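Pluro shallow bowl, white: a review after one summer

I bought this bowl for the kitchen counter in June and am writing in September, so it has had a fair run. It is the wide, shallow one from the Pluro range, in white plastic that lets a little light through. Mine came from the Skostero shop in town. They had the deep version too, which I looked at and put back.

Size first. The bowl weighs 268 grams on my kitchen scale. The sticker on the bottom said 770 ml, and I got nearly that in with a measuring jug before it reached the rim. For salad for one or two people it is enough. For four people it is too small, and tossing anything in it puts leaves on the counter because the sides are low.

I don't use it for salad much anyway. It lives at the back of the counter next to the coffee maker and takes whatever needs a place.

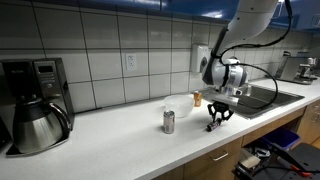
The bowl by the backsplash, with the coffee maker at the far left.

The rim is rounded and comfortable to pick up with one hand. The bottom is flat inside and out and the bowl does not rock. On a smooth counter it will slide if you bump it. My old one from Zencombe had a rubber ring underneath and stayed put, but the ring collected crumbs and finally came off, so I don't miss it.

Cleaning is easy. There are no ridges or corners and a wipe is usually enough. It has been through the dishwasher every week on the top rack and has kept its shape. Tomato sauce left a faint orange tint that took two washes to get rid of. I would not leave curry in it overnight.

The finish is glossy and it shows fine scratches when you hold it up to a window. From normal standing distance I can't see them. Divya Rai, who has the same bowl in her office kitchen, says hers looks much duller, but they stack theirs.

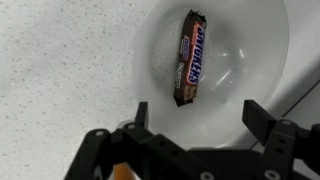 Snickers bar in the bowl. The flat bottom suits wrapped snacks.

The low sides are good for candy and fruit since you can see what is left. Apples are fine, oranges are fine, grapes roll up the slope and sometimes over it.

I also tried the Akanda bowl, which costs more and is heavier. It feels nicer in the hand. It also chipped in the first month, so it went to the garage for screws.

Good: light, easy to clean, flat bottom.
Bad: slides, stains a little, no lid sold for this size.

I would buy it again at the same price. Four out of five.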